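Workshop Handout 4: Hand-Held Grippers, From Printed Parts to the Table
Notes by Aitana Benítez for the Skemell shared workshop evening group

Welcome back! Last time we left the Pemico shells on the print bed, so tonight is all assembly and first handling, my favorite part of the whole build.

1. Finger pads

Dry-fit both pads before you reach for a screw. Squeeze the trigger slowly and look straight down the gap. If one pad touches first, swap the shims and try again. The Gesar springs are 63 mm long uncompressed, and yes, they will fly across the room if you let them (wear the glasses!).

2. Markers

Print them at full scale, on matte paper, and measure one with calipers afterward. Keep glue off the black squares.

3. Handling

Move the way you would at home, at a kitchen pace. Keep your sleeves clear of the pads and put everyday things on the table, a mix of stiff and floppy.

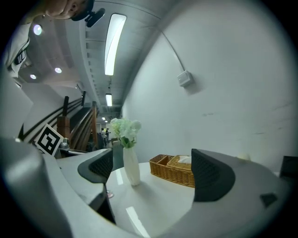
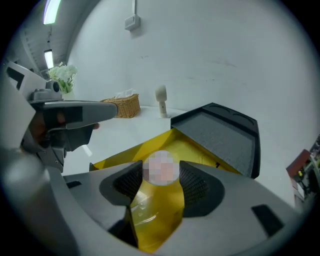

The textured pads close up, with yellow material behind them.

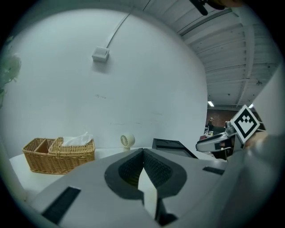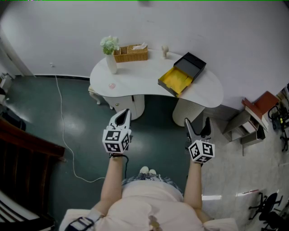

Both grippers from overhead, one in each hand, with the marker cubes at the wrists.

4. Keeping a log

Write down every grasp you try, including the awful ones. My first Ibarra notebook has 149 attempts in it, and more than half are drops. I learned so much from those pages! Note the object, which hand you used, and where the pads made contact. A quick sketch is fine.

5. Before next time

Do 12 slow open-and-close cycles with each hand, then check every screw on the housing. Bring one soft object and one with a handle. If your trigger still sticks, sand the pivot lightly, wipe off the dust and test it again before adding any grease. We'll start on the wrist mounts, so leave your straps loose for now.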